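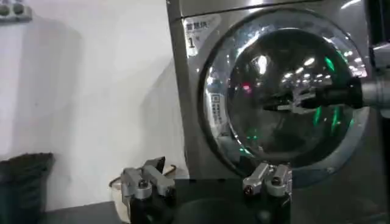

Notes prepared by the course instructor, Department of Textile Care and Services, Trisbridge College
Course 101, Unit 2: Water, Detergent and Fabric
Handout for students, please bring it to the practical class in November

1. Why we begin with water

Many students want to start this unit with the stains. I ask you to be patient and to start with the water, as most of the problems you will meet in a laundry have some relation to it. Water from the tap contains minerals, mainly calcium and magnesium. When there is much of them we say the water is hard. When there is little we say it is soft.

Hard water and soap do not like each other. The calcium joins with the soap and makes a gray, sticky material which we call scum. It stays on the cloth and on the inside of the drum. A towel washed many times in this way becomes stiff, and white cotton loses its brightness. Modern detergents suffer less from this than soap, but they also lose part of their force.

On the heating element of a machine the minerals make a hard layer, which we call scale. Scale carries heat badly, so the machine needs more time and more energy for the same temperature.

2. What is inside a detergent

The most important part is the surfactant. One end of its molecule is attracted to water and the other end is attracted to grease. In the wash, many of these molecules surround a small drop of grease and hold it in the water, so it can leave with the drain.

Builders are added to take care of the calcium. Enzymes cut large molecules into smaller ones: protease for protein (blood, egg, grass), amylase for starch, lipase for fats. Please remember that protease also attacks wool and silk, which are themselves proteins. Bleach is found in many powders but usually not in liquids. This is one reason that a powder is often better for white cotton.

3. The four factors

In older books you will find the wash drawn as a circle with four parts: chemistry, mechanical action, temperature and time. If you make one part smaller, you must make another part bigger. A cold wash normally needs a longer program or a better detergent. A delicate wash has little mechanical action, and therefore it should not be used for work clothes with oil.

In a front-loading machine the drum turns around a horizontal or nearly horizontal axis. The clothes are lifted and then fall. If the drum is too full they cannot fall, and you have lost the mechanical action. As a rule for cotton, leave the space of one hand, standing upright, between the clothes and the top of the drum.

4. The Dramside records

For the written exercise we use the logbook of the Dramside laundry. In the first period it recorded 2,766 loads, all washed warm. In the second period it recorded 2,087 loads, and in this period the standard program was changed to cold. The water supply was the same in both.

Please do not compare the two numbers of rewashed loads directly. The periods do not have the same size, so you must first calculate the rate for each. Two students last year forgot this and had to repeat the exercise.

The logbook does not say which detergent was used. Write this clearly in your answer as a limit of the data.

5. Words to know

Hardness: the quantity of calcium and magnesium in the water.
Surfactant: a substance that lets grease and water mix.
Builder: a substance that softens the wash water.
Liquor: the water in the drum together with everything dissolved in it.
Redeposition: soil which has left the cloth and comes back on it.

6. Reading

Vurno, Basic Washing Science, the chapters on water and on enzymes. The Honorato tables of fabric care are at the library desk and may not be taken home. The exercise is due at the beginning of the practical class, on paper, with your calculations shown.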